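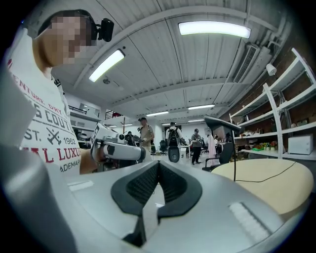

把一件旧衣服再穿十年：访改衣师傅 Leen Srour

Leen Srour 的改衣铺叫 Tautahi，开在一条坡道的中段，门面很窄，里面却很深。下午三点，她刚送走一位来取裤子的客人，把皮尺往脖子上一搭，说可以开始聊了，但手上的活不能停。于是整个采访过程中，她一直在拆一件大衣的里子。

她做这一行是从在别人店里锁裤脚开始的。“头两年只碰裤脚，”她说，“直筒的、喇叭的、带卷边的，一天做下来，晚上闭上眼睛都是裤脚。师傅不让我碰上衣，说肩膀没看懂之前，剪刀不要往上走。”

后来她在一家做制服的厂里待过四年，厂名叫 Trisow，做的是餐厅和酒店的工作服。她说那几年学到的东西和铺子里完全不同。厂里讲究的是每一件都一样，铺子里来的每一件都不一样。“工厂教我怎么快，也教我看懂别人是怎么省料的。现在客人拿一件衣服来，我翻过来看一眼缝份，大概就知道它能不能放大。”

能不能放大，是客人问得最多的问题。Leen 的回答往往让人失望。她说，现在的成衣缝份留得很窄，侧缝里常常只有不到一厘米，还被锁边机切过一刀。想放，没有布可放。老衣服反而好办，早年的西裤后裆里会留出一大条，腰围放两次都够。

“收小是减法，谁都觉得容易。可是收过头就回不来了。”她把大衣翻过来，指给我看袖窿处一排旧针眼，那是前一位裁缝收过的痕迹。料子是羊毛的，针眼用蒸汽熏一熏，再用指甲轻轻刮，大半能合上。换成真丝或者皮革，针眼就会一直留在那里。

聊到 T 恤，她的语气轻松了些。很多改衣铺不接 T 恤，因为工钱常常比衣服本身还贵。Leen 接，而且接得不少。客人拿来的多半是印着字的旧 T 恤，学校的、乐队的、某次旅行买的，领口松了，腋下磨薄了，就是舍不得扔。

“这种衣服最怕改得像新的，”她说，“领口的罗纹我会尽量拆下来重新上，不换新的。一换，颜色就跳出来了，白色也有很多种白，洗过五十遍的白你是买不到的。”

碰到印花开裂的，她劝客人别管它。她见过有人自己用熨斗去烫，结果图案全粘在了熨斗底上。如果一定要熨，翻到反面，温度调低，中间垫一块棉布。洗的时候也是翻过来，不要和牛仔裤放在一起。

店里现在有两个人。另一位是 Marama Henare，原来做平面设计，来学缝纫之后就没有走。她负责织补，坐在靠窗的位置，灯压得很低。我过去看的时候，她正在补一件毛衣的手肘，洞有硬币那么大。

“补得看不出来，是一种做法；补得看得出来，也是一种做法，”Marama 说，“先问清楚客人要哪一种。有人说随便，我就拿两块样片给他摸。随便的人摸完以后通常就不随便了。”

她给我看她的线盒。线不是按颜色深浅排的，是按粗细和光泽排的。她解释说，颜色差一点，隔着一步就看不出来；光泽不对，隔着一条马路都看得出来。补棉布用了涤纶线，太阳底下会一闪一闪的。她最喜欢用的一种羊毛线来自一家叫 Flullico 的小纺纱作坊，作坊每年秋天才出一批，今年的要等到九月。去年那一批她买了两公斤，还剩一小筐。

Leen 在旁边补了一句：“她为了那个线，连午饭都可以不吃。”

说到价钱，两个人都比较谨慎。铺子里没有贴价目表，锁裤脚和换拉链有固定的价，其他的都要看过衣服再说。Leen 认为报价之前一定要让客人把衣服穿上。有人在电话里说只要收一点腰，穿上一看，问题出在后背，收腰只会让后背更皱。

“我会拿大头针先别好，让他走几步，坐下，抬手。坐下最要紧。站着好看的裤子很多，坐下还好看的很少。”

她记账用的是纸本，每件衣服一行，写明收件的时候有哪些毛病。这个习惯来自一次纠纷。有位客人取衣时说袖口上的污渍是店里弄的，她拿不出证据，最后赔了一笔。之后每件衣服进门，她都当着客人的面从领子看到下摆，有油点写油点，缺扣子写缺扣子，请对方签个名。去年一整年，本子上记了 197 件大衣和外套，裤子另有一本，比这本厚得多。

我问她有没有拒绝过客人。她想了想，说最近就有一个，带来一条裙子，要改成上衣，裙子是母亲留下来的。料子已经脆了，手一拉能听见纤维断的声音。“我可以做，但是做出来穿两次就会裂，那时候她连裙子也没有了。我跟她说，拿回去平放着，不要挂，用无酸纸隔开。她不太高兴，后来过了一个月，又带着一件别的衣服来了。”

机器方面，Leen 不追新。她用的主要是一台二手平缝机，牌子叫 Truten，买来时花了 2,000 块，电机换过，压脚是后来配的。另外有一台锁边机和一台只做裤脚的暗缝机。她建议在家里学改衣服的人不要急着买机器，先把手缝的回针和藏针练熟，一根好用的拆线刀比一台多花样的机器有用。

“新手最不愿意做的事情是拆，”她说，“总想着从上面再缝一道盖过去。拆干净，熨平，再缝，时间反而省了。我现在一天里有一半时间都在拆。”

那么普通人自己在家能做些什么？Marama 的答案是钉扣子。她说大部分扣子掉下来，是因为钉得太紧，没有留线柄。布料有厚度，扣子和布之间要留出空隙，线在空隙里绕三四圈再打结。大衣的扣子背面最好垫一粒小扣，力量不会全压在面料上。

Leen 则说，先学会看洗标，再学会晾衣服。毛衣要平铺，衬衫扣上第一粒扣子再挂，裤子倒着夹裤脚，让裤腰的重量把裤腿拉直。她接到的很多活，毛病都出在晾衣架上，肩膀顶出两个包，怎么熨都熨不回去。

采访快结束时，又有人推门进来，手里提着一件雨衣，拉链卡住了。Leen 接过去看了看，从抽屉里摸出一截蜡烛头，在链齿上来回擦了几下，拉链动了。客人问多少钱，她摆摆手，让他下次别用力拽，然后坐回去继续拆那件大衣的里子。

Tautahi 的营业时间是上午十点到下午六点，大衣类的改动一般需要等两周，入冬前要更久一些。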